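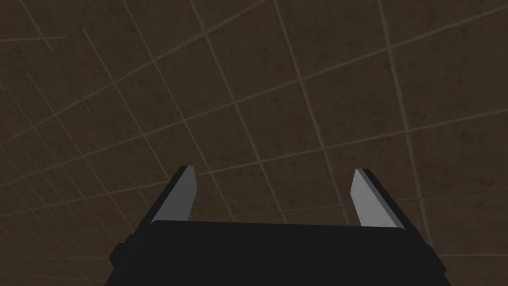

Why are we spending a whole evening in the simulator when the parts are already sitting on the bench? one of you wrote on the sign-up sheet, and went on to say that the fun of a home build is in the building, and that a gripper on a screen has never picked up so much as a sock.

I read that with a smile, and I have a good deal of sympathy for it, because I felt much the same when I put my first arm together on a kitchen counter. I closed the fingers on a screwdriver handle before I had set any limit on the motor, the motor kept pushing, and I spent the rest of that weekend looking for a replacement gear. So the short reply to the note is that we will get to the bench, and quite soon, but I would like you to make your first batch of mistakes somewhere that they cost you a reset and a sip of coffee.

Handout for session 2, Home Arm Build, Zulport Shared Workshop
12 February 2024

What you should have with you

A laptop with Pustota installed and opening without complaints. If it opens to a gray window and stays there, update your graphics driver before you come, as the workshop connection is slow in the evenings and a big download will eat your session. Bring your notebook from last time with the finger measurements in it. The Obi arm and the Drinar gripper stay on the shelf tonight, though anybody who wants to hold a gripper while reading this is very welcome to take one down (please put it back in its own box, the screws are easily mixed up).

Where we left off

Last time we measured the finger plates, talked about why a parallel-jaw gripper is such a friendly first project, and loaded the gripper model with nothing for it to pick up. Parallel-jaw simply means that there are two fingers and that they move toward each other and apart again, keeping the same angle the whole way. There are cleverer hands around, with joints in every finger, and I know a couple of you would love to build one. Build this one first. You will learn nearly everything you need for the cleverer one, and you will be able to find the fault when something sticks.

Some of you asked whether it matters that the model's fingers are so plain. For tonight, no. Flat faces are easy for the simulator to reason about, and the contact sums stay quick. Once you add rubber pads at home you will want to go back and raise the friction value, and perhaps thicken the fingers a touch so the gap comes out right, but there is no need to model every groove in the rubber.

The gap number

The Drinar motor reports its position as a plain count. On the gripper I used for these notes, the count with the fingers fully open is 943. Yours will be different, and please do not copy mine into your settings file! Every motor horn goes on its shaft a little differently, and a borrowed number is a fine way to drive your fingers into the end stop. Tonight we use 943 in the simulator so that we all see the same behavior, and then at home you find your own number and write it on a bit of tape on the side of the gripper housing. I have mine on tape, and I still look at it every time.

To find it, power the motor with the torque switched off, open the fingers gently by hand until they stop, let them relax back by a hair, and read the count. Do it again a few times. If the readings wander a lot, your horn screw is loose, and it is much nicer to learn that now than with the arm up in the air.

Exercise A: opening and closing on nothing

Start Pustota and load the gripper on its own. Switch to the wrist view, so that you are looking out past the fingers, and give the gripper its open count. Then step it toward closed a little at a time, and after each step wait for the position readout to settle before sending the next one. I know this feels slow. Watch the gap between what you asked for and what the readout says – with nothing between the fingers the two should end up close together every time, and that is your baseline. Write it down, because in the next exercise you will be comparing against it.

Check both fingers while you are there. They should mirror each other. In the wrist view one finger can easily look wider than the other just from the angle you are seeing it at, so before you go hunting for a fault, swing the free camera around to look straight at them and judge it from there.

Exercise B: something in the gap

Now load the practice table and its shapes. They are odd, lumpy, brightly colored things, and I like them very much for teaching. A neat little cube forgives almost anything. A rounded shape will roll or tip or squirt out sideways if you come at it carelessly, and two shapes tucked up against each other are harder again, as you may set out to hold one and end up pushing on the other.

Bring the gripper in with the fingers wide open, and come in slowly. Stop when the shape you are after lies between the two fingers, and have a good look from more than one camera before you close anything.

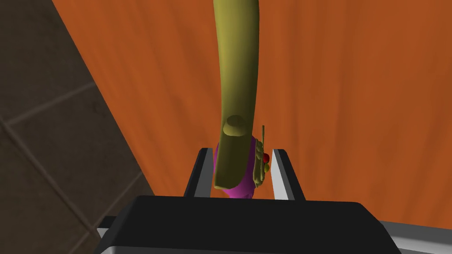
Having a shape between the fingers is only the start of a grasp, and I would like you to get into the habit of saying, out loud if you have to, which part of it you expect each finger to touch first. If you can't say, back off and come in again from another side. A finger that arrives early will shove the shape toward the other one, and sometimes that works out in your favor and the thing centers itself, and sometimes it spins. Either is worth seeing. Reset and try again as often as you like.

When you do close, use the same small steps as before and keep your eye on the readout. At some point the count you ask for and the count you get will part company by more than your baseline, and that is the moment of contact. Go a step or two further for a firm hold and then stop. Please do not send the fully closed count with something in the way. The simulator will put up with it, but the real motor will sit there straining and getting hot, and you will be where I was on that kitchen counter.

Then lift, only a little, and look again from the side. From the wrist, a shape that has been left on the table and a shape that has come up with the fingers can look surprisingly alike for the first moment, as you have lost your sense of how far off the table you are. The side camera settles the matter at once.

Give yourself about 10 minutes on each shape and then move on, even if it beat you. Nobody has to finish the lot.

A word on speed

I am going to be a bit of a bore on this point. The speed setting in Pustota goes up to whatever you like, and someone always finds the top of it (it was me, the first September we ran the course). On the Obi arm, keep it at 7 or under on the slider until your wiring is tied down and your base is clamped. A light arm on an unclamped base will walk itself along a desk with great determination.

If things go wrong

Fingers jitter when closed on a shape: your steps are too large, or the friction value has been left at zero. Check the friction first.

The shape sinks into the table or pops up off it: reset the whole table. Dragging the shape back by hand never seems to cure it for long.

The fingers move the wrong way: swap the sign on the gripper direction in the settings file. Everybody has to do this sooner or later, and I would far prefer that you met it tonight than on the bench.

One finger stays still: in the simulator this is nearly always a missing joint name. On the real gripper it is nearly always the little link screw.

For your notebook

Your open count, once you have found it at home, and the date you found it. Your baseline difference from Exercise A. For each shape in Exercise B, where you came in from, which finger touched first, and whether it stayed put when you lifted. A sketch is very welcome, and it can be as rough as you please, mine look like a toddler's drawing of a crab.

Before next time

Clamp your base to something heavy and bring a picture of it, or describe it to me if you are not sure it will do. Sort your screws by length. Read the wiring page in the Drinar leaflet through to the end before you plug anything in, and if the colors on your cable don't match the colors on the page, leave it unplugged and bring the cable along. We will wire the first gripper together at the big bench, slowly, with the torque switched off, and the tape and a marker will be on the table.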